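Informe de avance al 21 de marzo de 2023
Proyecto Brelarness: recuperación de ordenadores de sobremesa
Responsable: Amerley Osei
Entidad financiadora: Fundación Bolen

En este periodo entraron en el taller 179 equipos donados. De ellos, 129 ya están revisados y los demás siguen en el almacén de Sosa. El objetivo acordado para noviembre se mantiene en 500.

La revisión empieza por la placa base: se comprueban los módulos de memoria, las ranuras libres, los condensadores y los conectores de alimentación. Cuando un equipo tiene ranuras sin ocupar, se anota en su ficha para ampliarlo con memoria recuperada de otros.

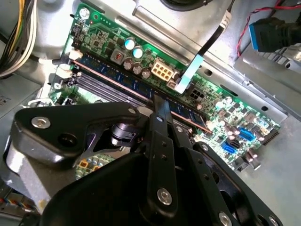 Módulo de memoria y ranuras libres en la placa base de un equipo de sobremesa.

Los procesadores que se retiran se guardan aparte, cada uno en su soporte, hasta que se les asigna una placa compatible. Llevamos 60 clasificados por modelo.
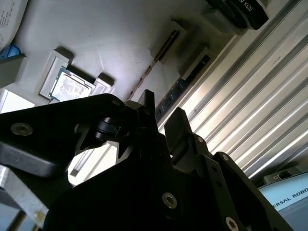 El inventario de estas piezas se lleva en una hoja compartida con Clostent, que las pide según necesidad. Queda pendiente la compra de pasta térmica y de bolsas antiestáticas, prevista en la segunda partida del presupuesto. Solicitamos que esa partida se libere antes del próximo informe, ya que las existencias actuales no cubren el lote de Sosa.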